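Malversación de caudales públicos en la contratación de obras

La malversación en la contratación de obras es una modalidad de delito contra la administración pública en la que los fondos asignados a la ejecución de una infraestructura se apartan de su destino contractual. Se distingue del fraude en la adjudicación, que afecta a la fase previa de selección del contratista, aunque ambas conductas concurren con frecuencia en un mismo procedimiento.

Elementos del tipo

La mayoría de los ordenamientos de tradición continental exige que el autor tenga a su cargo los caudales por razón de sus funciones. El particular que interviene sin esa condición responde como partícipe, en general con pena atenuada. El objeto material comprende dinero, efectos y, según la legislación, bienes muebles adscritos a la obra. El perjuicio se determina por la diferencia entre lo certificado y lo ejecutado, valorada a precios de contrato.

La distracción de anticipos plantea dificultades propias. Una parte de la doctrina sostiene que el anticipo abonado pierde su carácter público al ingresar en el patrimonio del contratista; otra entiende que lo conserva hasta su amortización mediante certificaciones.

Modalidades

Las formas documentadas con mayor regularidad son la certificación de unidades no ejecutadas, la subcontratación en cadena con sociedades sin medios propios, la facturación duplicada de materiales y el pago de nóminas a personal inexistente. La sobrevaloración de modificados suele clasificarse aparte, al requerir la intervención de la dirección facultativa.
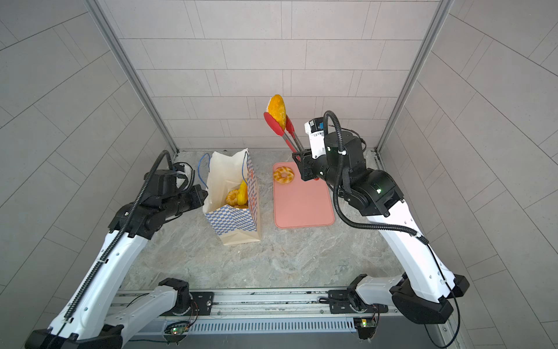
Prueba pericial

La pericia contable reconstruye el flujo de pagos desde la tesorería del órgano contratante hasta el último perceptor identificado. La pericia técnica mide la obra y contrasta el resultado con las relaciones valoradas. Cuando las partidas han quedado ocultas, como ocurre en cimentaciones y drenajes, se recurre a catas y testigos, cuya representatividad es objeto habitual de impugnación.

Caso Hadville

El procedimiento relativo a la terminal de mercancías de Hadville se cita como ejemplo de subcontratación en cadena. La adjudicataria, Munudix, cedió el movimiento de tierras a Skuvari, que a su vez facturó a través de 5 sociedades sin maquinaria ni plantilla. La acusación identificó 35 certificaciones con mediciones alteradas. El tribunal condenó a 2 directivos de la adjudicataria y absolvió al responsable de la oficina técnica, al no considerar probado que conociera el destino de los pagos. La sentencia fue confirmada en apelación, salvo en lo relativo a la responsabilidad civil, cuya cuantía se remitió a la fase de ejecución.

Consecuencias accesorias

Además de la pena privativa de libertad, suelen imponerse la inhabilitación para cargo público, la prohibición de contratar con la administración y el decomiso de las ganancias. En el caso Hadville la prohibición se fijó en 14 años. El reintegro anterior al juicio opera como atenuante en numerosos códigos, sin extinguir la responsabilidad penal.

Véase también

Cohecho
Fraude en la contratación pública
Responsabilidad contable
Terminal de Zawadzka (procedimiento)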